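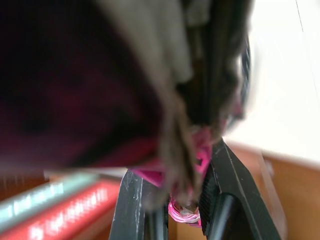
Help wanted: people who are good at chores and honest about the ones they hate

Paid, part time, no experience with machines needed

7 October 2024

Hi! I run the household tasks group at Vesumora, and I need more people in the room. We spend our days trying to find out whether machines can do the dull stuff around a house yet, the picking up and putting away and folding and untangling, and I've reached the point where the engineers (me included) are the wrong people to be judging it. We get excited when an arm closes on a scarf at all. You, I suspect, would like the scarf to end up on a hook.

So this is a call for participants, and I'm hoping to sign up 70 of you between now and the end of February.

Where things stand, in my opinion and not in the words of our brochure: hard things with handles are going pretty well. Mugs, boxes, a book standing upright with some space on both sides. Soft things are another story. Anything with a fringe or a tassel or loose strands can make a grown programmer go for a long walk. Cloth changes shape the second you touch it, strands hide whatever is behind them, and two stiff fingers don't feel much. A kid of five can pull one piece of yarn out of a heap without thinking about it. Our arms have to be taught that, slowly, and then taught it again when the heap is a different heap.

I keep a list of all the chores we've tried. It's up to 289 now, counting the silly ones, and a good share of them still say "no" or "sort of" in the last column. The "sort of" column is where I want your help.

What you'd be doing

There are two kinds of session and you can sign up for either one or both.

The first kind is teaching. You hold a pair of controls and move the arm yourself while it does a chore on a shelf or table. It feels very clumsy for the first half hour and then most people get the hang of it (knitters pick it up fast, and so do people who used to play a lot of arcade games). You'll do the same job over and over with small changes. Yes, it gets repetitive! Bring music, we have headphones.

The second kind is judging. The arm works by itself and you watch, with a clipboard, and tell us whether you'd accept the result in your own home. Did it tidy the shelf or just move the mess six inches over? Would you have to redo it? I want the answer you'd give a roommate. Please don't be polite about it.

Sessions run three hours with a real break in the middle. Teaching and judging both pay $70 a session, and if you finish the full set of ten you'll have earned $700, paid by check or direct deposit, whichever you like. There's coffee. The coffee is fine.

Who I'm looking for

Mostly people who do chores, for a living or because they have to. If you've cleaned hotel rooms, stocked a craft store, worked a laundry counter, run a daycare, or kept a house going with three kids in it, I'd love to hear from you. Shop-floor people too, especially anyone who has hung or folded clothing for retail, because our partner Trotora wants to know whether any of this could be useful in a stockroom and I have told them I won't guess.

You should be 18 or older and okay with standing or sitting on a stool for a while. You'll need to be comfortable using both hands for the teaching sessions. If that's a problem, the judging sessions don't need your hands at all beyond ticking boxes, and I can set you up with someone to do the ticking. Left-handed people, please apply, we never have enough of you.

You do not need a degree. You don't need to like robots either. One of the best judges we've had thought the whole idea was a waste of money and said so every week, and her notes were the ones I read first.

The boring but important part

We record the arm's movements and video from the cameras on and around it. Your hands may show up, and we try to keep faces out. You can ask us to delete a session any time within thirty days. The recordings stay with us and with Daneshvar, who handle our storage, and you'll get a form in plain English before you touch anything. Take it home and read it first if you want to.

We're on the second floor of the Tasala building, room 1367 (the numbering makes no sense, just follow the orange arrows from the elevator). Street parking is free after four, and the bus stops right across the road. Evening and Saturday slots fill up first, so tell me early if those are the only ones you can do.

How to apply

Send a short note through the contact form on our page with "chores" in the subject line. No résumé please. Tell me which kind of session you want, which times work, and one household job you'd hand over to a machine tomorrow if you could. Also tell me one you'd never give up, I'm collecting those.

I answer everybody myself, usually within a week. If you haven't heard from me by then, write again and nag me.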